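The Cap on the Table

By the first hard frost, most front halls in Grollholm look the same. Boots on a rubber tray, mitts in a heap, a coat hook that came loose last winter and still hasn't been fixed. And on top of whatever flat surface is closest to the door, a cap.

The newsboy cap has come back to this part of the country in a quiet way. Skadmont, the cap shop on the main street, used to keep them on a single shelf behind the ball caps. Now they have the front window. The shop sold 312 of them last winter, nearly all in black, charcoal or brown, and it expects to sell more this year. The basic one costs $94 and comes in a paper bag with no instructions.

The lack of instructions matters more than you'd think. A newsboy cap is a soft thing. The crown is sewn from panels that meet at the top, and there is very little inside to hold it up apart from a lining and a sweatband. The brim is short and has a stiffener in it. When the cap is on a head, the head does the work. When it's off, it takes the shape of wherever it was put, and after a winter of being put somewhere bad it will have that shape for good.

I own four, and I've ruined two. One spent a season jammed in a coat sleeve. The other sat on the shelf over a baseboard heater until the brim went wavy. The black one is the survivor, and it lives on a small table near the door.
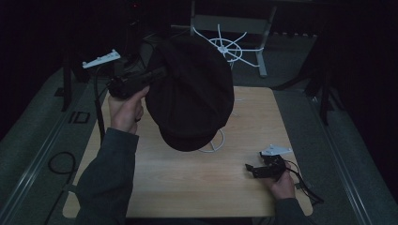

Should a newsboy cap be hung up or laid flat?

Either will do for a day. For longer, lay it flat with the crown puffed out and the brim clear of the edge of the table or shelf. Hanging it by the back of the band on a thin hook leaves a dent that takes steam to get out.

A stand is better than a hook if you have the space. The dome kind holds the crown from inside, and so does an upside-down mixing bowl, which I used for years. Whatever you use should be a little smaller than your head. Too big and it stretches the band, and a stretched band means a cap that leaves on the first windy corner.

Black caps have their own troubles. They show every bit of lint, every cat hair and all the dust that settles on the shoulders of the crown over the summer. They also hide their wear, so you can carry on for years without seeing that the crease above the brim has gone thin. Take a dark cap to the window now and then and run a thumb along that crease. If it feels papery compared with the rest of the cloth, it's time for a patch on the inside.

Brushing does most of the cleaning. Use a soft clothes brush and go in one direction, starting at the top of the crown and working toward the brim. Brush along the seams and not across them. A lint roller is fine for hair but it lifts the nap on some cloths, so try it at the back first. Tape wrapped around the hand does the same job and costs less.

For snow and rain, shake the cap outside, pull the sweatband down so it stands out like a cuff, and leave it at room temperature. Don't put it on the heater. Don't put it on the dash of the truck with the defrost going, either. Both are popular here.

Vandenberghe, the cleaning and repair counter two doors down from Skadmont, takes in caps all winter. The list taped beside the till has three jobs on it: new sweatbands, new brim stiffeners, and steaming. Steaming is the cheapest and you can do it at home with a kettle. Hold the cap well above the spout, turn it so that no part sits in the steam for long, and shape the crown with your fingers while it's warm. Then set it down on something flat and leave it alone until the next morning.

What the counter won't take is a cap that has been through the washing machine. The older brims have cardboard in them and it comes apart in the water. Newer ones are mostly plastic and survive, but the lining and the outer cloth shrink by different amounts and the crown puckers at the seams. There's no fix for that.

The rest of the problem is the table.

A hall table gets treated as a shelf with legs. It takes keys, mail, wet mitts, the dog's lead, a charging cable, and at some point a coffee. A cap wants a clean dry surface about as much as a loaf of bread does, and it's worth keeping a patch of the table for it. Mine is the back left corner. Keys go in a dish at the other end.

Pale wood has been the fashion for hall furniture for a while now, and it has one advantage for people with dark hats, in that you can find them. Power goes out here several times a winter, and a black cap on a dark table at six in the evening is a thing you find by patting. On light wood it shows up even in poor light.

It has a disadvantage as well. Dark cloth can give up its dye when it's wet, and light wood with little or no finish will take it. The first ring I got was a faint grey half-moon the shape of a brim. I went to Tinavwood, the furniture workshop out past the arena, to ask about it.

Tinavwood makes small tables, 14 a month through the fall, most of them in maple with some pine. The advice there was to sand lightly, with the grain, only where the mark was, and then to oil the whole top and not just the patch. Oiling one spot leaves a darker spot. Two thin coats with a night between them were enough for mine. The top is a bit yellower than it was and I've stopped noticing.

It's worth learning which way your grain goes before you start. On a straight board that's simple. On a board cut across a curve in the tree, the lines swing as they cross the top, and if you sand straight through the swing you leave fine scratches that catch the light from the side. Follow the curve. Work in short strokes and turn your wrist as the lines turn.

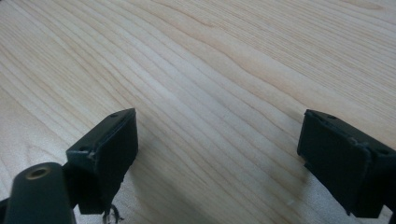 Light wood, with fine grain lines curving across it.

Pine and maple don't behave the same. Pine is soft enough to dent under a set of keys, and it drinks oil, more in the wide pale bands than in the narrow amber ones. Maple is harder and takes much less. If you don't know which you have, press a fingernail into the underside where it won't be seen. Pine will usually show the mark.

Once the oil is on, give it time. The tin I bought said 30 hours before use, and I gave it two full days with the window open a crack. Oil that feels dry to the hand can still come off on cloth, and an oily patch on the underside of a brim is harder to deal with than a dye mark on a table. Cornstarch, left on overnight and brushed out, takes up some of it.

A felt mat or a folded tea towel under the cap avoids the whole business. I don't use one because I like the look of the bare wood, and I've accepted the occasional sanding as the price of that. People with more sense use the tea towel.

Summer storage is the last part, and most caps are lost there. Ours go away in July, which is late, but the evenings by the lake are cold until then. Brush the cap first. Moths go for skin oils and crumbs as much as for wool, and the sweatband is full of both, so wipe it with a barely damp cloth and let it dry. Fill the crown with plain tissue, enough to hold it round but not so much that the seams pull. Newspaper leaves ink on light linings.

Put it in a cardboard box with the brim facing up or to the side, never with other things on top. Cedar blocks help if they're fresh. If they don't smell of anything, sand them and they'll start again. Plastic tubs are fine for the garage but trap whatever damp went in with the cap, so leave the lid off for a day or two before you close it.

When it comes out in the fall it will look a bit flat. Ten minutes over the kettle and a night on the table will bring it most of the way back, and wearing it does the rest.

Skadmont has its fall cap evening on 6th November, with the steamer set up by the window and free brushing for any cap bought there or anywhere else. Vandenberghe will be taking in sweatband repairs at the same counter, to be picked up the following week. Bring the cap dry.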